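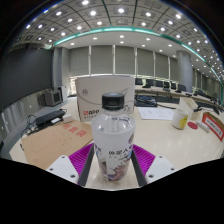 Falex Open Day recordings, August. The set holds the hand-held gripper demonstrations run for visitors in the conference room at Indemis. Visitors took turns with the tool at the table; a typical target is a clear plastic bottle with a black screw cap, upright between the purple ridged fingers - other items stay on the table as clutter.

Contents: 100 clips in 14 folders, one folder per group. Folders 2 and 3 are short.

Labels: task name and start time. Made with Zonex export, default settings.

Contact: the MacBrayne demo desk.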